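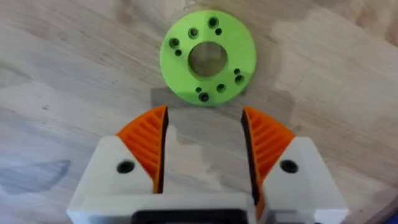
Según El-Sayed, con 50 demostraciones bien repartidas se aprende más que con 200 tomadas desde la misma postura inicial. La afirmación orienta este capítulo, dedicado a la recogida de ejemplos.

Capítulo 4. Recogida de demostraciones

4.1 Episodio y cobertura

Se denomina episodio al registro continuo de imágenes, posiciones articulares y apertura de la pinza. El conjunto Darna, empleado en los ejercicios, consta de 400 episodios — casi 90 con el disco perforado como objeto de agarre.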